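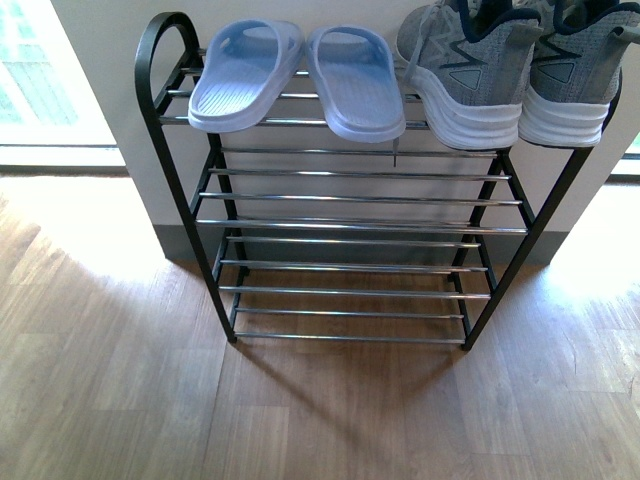

Tuvura Stacking Shoe Rack, black and chrome
Sold by Biltness Home
Item no. 382

In stock
Ships flat in one carton

Our take

We carry a lot of shoe racks and most of them promise too much. The carton this one comes in says it holds "the whole family's shoes." It depends on the family. Two pairs fit side by side on a tier if one of them is a chunky sneaker, and a third pair is wishful thinking unless you own a lot of ballet flats. Buy it for the shoes you wear every week and keep the boots somewhere else.

What you get is simple enough. Two black metal side frames, a set of chrome rods that run between them, and a bag of screws. The frame curves over into a loop at the top, and the maker calls this a carry handle. You can pick the rack up by it when it's empty. We would not carry a loaded rack across a room that way, whatever the leaflet says.

About the rods

Open rods have two good points. Grit falls through to the floor where you can sweep it up, and a rack like this is quick to wipe down. They also have a bad one, and the maker skips it: anything narrow or pointed can slip between them. High heels are a nuisance. Small children's shoes tip forward. Slides, clogs and sneakers with a wide sole sit fine. Long laces will hang down over the front rod, so tuck them in if that bothers you.

Chrome shows fingerprints and dried water spots. If you plan to put it by a back door in a wet climate, dry the rods now and then. The maker says "rust free." We asked what that was based on and got the same two words back, so we leave it off our own list.

Assembly

The box says 10 minutes. Ours took longer, mostly because the instructions show the left and right frames as mirror images and then label both of them A. Put all the screws in by hand first and tighten them at the end. If you tighten as you go, the last rod won't line up. An Allen key is included. It is a poor one.

Stand it on a hard floor if you can. On thick carpet the feet sink unevenly and the rack leans. There is no wall fixing in the box.

Compared with the others

The Deligiannis bench rack costs more and gives you somewhere to sit, but it takes up twice the space. The Zundadance fabric tower is cheaper, and we stopped stocking it in August after too many sagging shelves came back. The Tuvura sits between them. It is plain, and so far the returns have been few.

The maker also advertises "over 1000 happy homes." We have no idea who counted.

Care

Wipe with a damp cloth and dry. No scouring pads on the chrome. Check the screws after the first month.

Returns

Unused, in the original carton, with all rods and screws. Missing screws can be replaced free, just quote the item number.

Page last checked 7 Nov 2021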